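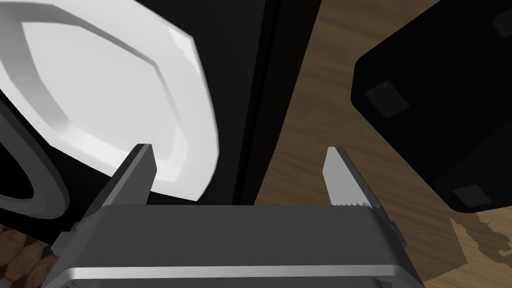 Kitchen & Pantry > Grain Mills

Rirkstead Tabletop Grain Mill

If you have ever opened a bag of flour and wondered how long it sat in a warehouse before it got to you, then you already know why people buy one of these. We have been selling the Rirkstead mill for a good while now here at Timumia, and it is still the one we point folks to when they call and ask where to begin. It is a plain, sturdy electric mill that sits on the counter, takes whole grain in the top and gives you fresh flour out the front. There are fancier mills out there, and we carry a couple of them, but this one gets used. Customers tell us theirs never goes back in the cupboard.

The grinding is done by a pair of stones set face to face, one fixed and one turning. You move them closer together or farther apart with the big ring under the hopper, and there are no numbered clicks to fuss over, so you can stop anywhere you like between cracked wheat for porridge and a flour soft enough for birthday cake. It takes a few bags of grain to get the feel of it. Start coarser than you think you need, run a handful through, rub it between your fingers and go from there.

What it will grind

Hard and soft wheat, spelt, rye, barley, oat groats, rice, buckwheat, millet and dry field corn (the regular kind for cornmeal). Dried chickpeas and lentils are fine too, and chickpea flour made this way is so much sweeter than the store kind that we now make flatbread with it more often than we probably should!

Please don't use it for popcorn, which is harder than it looks, or for anything oily such as flax, sesame, peanuts or coffee. Oil glazes the stones and they stop cutting. If it happens anyway, open the ring to the coarse end and run a cup of dry white rice through, then tighten it up bit by bit and run another. That clears up most cases. Throw that rice flour out, it won't taste of anything you want.

Grain should be properly dry. Press a kernel with the back of a spoon on the counter: it should crack with a snap. If it flattens like a rolled oat, spread the grain on a baking sheet overnight somewhere warm and try again the next day.

In the kitchen

The hopper holds enough wheat for 2 good-sized loaves, and you can keep topping it up while it runs if you're baking for a crowd. On the finest setting it will take up to 300 grams through in the time it takes to grease the pans and find the salt. Set a deep bowl under the spout, deeper than you'd guess, as fresh flour is fluffy and likes to travel. A clean dish towel draped over the bowl and spout helps a lot.

It is a mill and it makes a mill's noise. Think of a vacuum cleaner in the next room. We wouldn't run it during nap time, but you can carry on a conversation next to it if you raise your voice a little. Always switch it on before you pour in the grain, and let it run empty for a few seconds at the end to clear the stones.

Fresh flour drinks up more water than the bagged kind, and it takes its time doing it. If you are swapping it into a recipe you already love, hold back a spoonful or two of flour, mix the dough, and let it rest under a towel before you decide whether it needs anything. Most first loaves that come out like a doorstop were short on water or short on rest. The second one is usually lovely.

Cleaning and care

A dry brush does nearly everything. Unplug the mill, turn the ring all the way open, lift off the hopper and unscrew the upper stone, then brush both faces and the chamber. Never put water on the stones, and keep the hopper out of the dishwasher. Wipe it with a damp cloth and let it dry completely before it goes back on. If you put the mill away for the summer, leave the stones opened up and a little bag of dry rice in the hopper to keep things fresh.

Details

Motor: continuous duty, with overheat cutoff and reset button underneath
Top speed: 3000 rpm
Grinding: stone on stone, stepless adjustment
Cord: stores in the base
In the box: mill, hopper lid, cleaning brush, recipe booklet
Warranty: 2 years on the motor and stones, home use

Goes well with

Tovgate Flour Sifter, fine mesh, for when you want a lighter loaf
Rungrueang Jasmine Rice, whole grain, which makes a beautiful soft flour for dumplings and shortbread
Replacement stone set for Rirkstead mills

Ordering

Mills ship in their own carton with a plain outer box. We bring in a fresh batch every September ahead of baking season and they do tend to go quickly, so if the button says Notify Me, please put your email in and we'll write as soon as they land. Replacement stones and hoppers stay in stock all year.

Questions about which mill suits you, or about a recipe that isn't behaving? Write to us through the contact page and ask for Emmett Delacroix. He bakes with this mill most mornings before we open, and he is very happy to talk about rye for as long as you'll let him.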